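Table Pieces — Read Me First

12 comments · 7 shares

Welcome, and thank you for stopping to read this before you open the folders! These are the working notes for the table pieces in the Huken set, the part of the collection given over to the sort of things people put out on a table at home and then shift about for years — candlesticks, bowls, a bit of greenery. The notes have grown over time, as notes do, so please forgive the wandering.
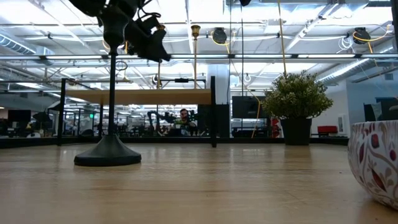

By the Rurkora table pieces desk | 2 comments | Shared 200 times

Last updated: 2020-04-16

## What is in the set

There are 703 entries in this part of the set, and each one is a single arrangement on a light wood table. The regular pieces are a black candlestick with a wide base, a gold metal stand that is very shiny indeed, a bushy plant in a plain black pot, and our white bowl with the dark red pattern and the curling vines (a favorite with everyone who labels, and the one we get the most mail about). A raised wooden shelf runs along behind, and it counts as part of the setting.

We chose pieces that look like they could have come out of one dining room. The bowl goes by "Guérin" in the labels, which is only our own name for the pattern, so please don't go hunting for it in a shop catalog.

## How the pieces are labeled

Every entry has a short line of plain text saying which pieces are out and how they stand to one another. We say "left of," "behind," "on the shelf" and so on, always from the front of the table. If a piece is only partly in view it still gets its label, with the word "part" after it.

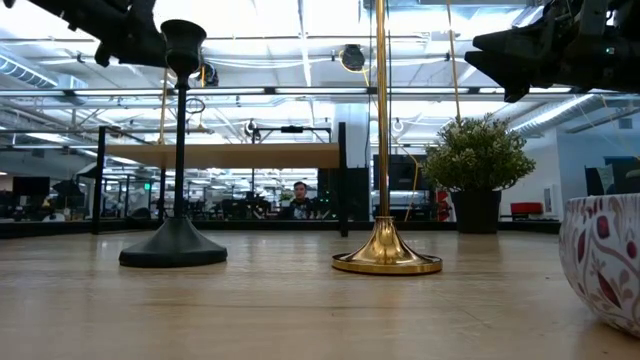 Height words gave us more trouble than anything else. "Tall" is kept for candlesticks and stands, and "low" for bowls, and the plant is simply "plant," after a long afternoon of trying to settle whether you measure to the pot or to the leaves. The older lines use "vase" now and then where we would write "stand" today. We are working through those and hope to be done in June.

Reflections are never labeled, even when the gold stand throws a nice one onto the wood.

## The table itself

Several of you wrote in asking whether the knots and streaks in the wood matter. They do, a little! We left the boards as they are, and the marks are handy for telling how far a piece has been moved between one entry and the next.
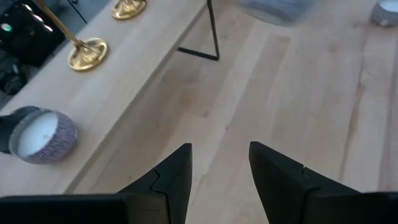 An entry with nothing but boards and shelf is labeled "bare," and it is worth keeping those in when you make your own selection. Please don't read "bare" as a missing label — the missing ones are left blank, and we would love to hear about any you find.

## Folders

- arrangements: the main entries
- labels: one text file per entry
- nedix: the older Nedix lines, kept as they were written

Text files are capped at 2000 characters, and most are far shorter than that.

## Using and sharing

You are welcome to use the set for study and teaching. If you rewrite any labels, please keep our originals beside yours so that others can compare the two. Corrections can go in the comments, with the entry number first.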